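I bought the Kindberg cap rack in August, after the row of nails by our back door finally pulled out of the drywall. It's a steel bar with 5 sliding clips, and it goes up with two screws.

Putting it up took me over an hour, mostly spent looking for a stud. The anchors in the box are too short for older walls, so I used my own. The instructions are one sheet and the drawings are small but correct.

The clips are the good part. They hold a cap by the brim and don't leave a mark, even on the cheap ones. They slide easily - maybe too easily. When you pull one cap off, the others shift over a little. I put a bit of tape behind each clip and that fixed it.

My last rack was from Achari. It had hooks, and hooks put a dent in the back of the crown after a month or two. I haven't seen that with this one.

The black finish has worn through at one end where the door hits it. I wrote to Kindberg and they sent a small bottle of touch-up paint, no charge. The color is close.

Four stars. I'd buy it again, but with longer anchors. 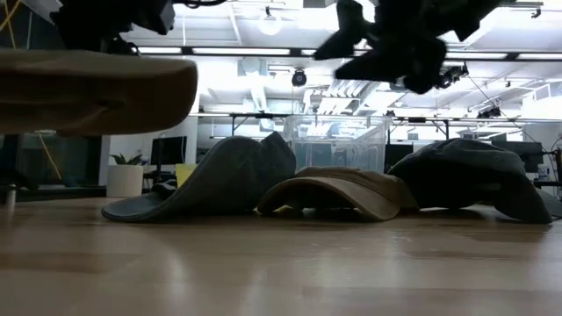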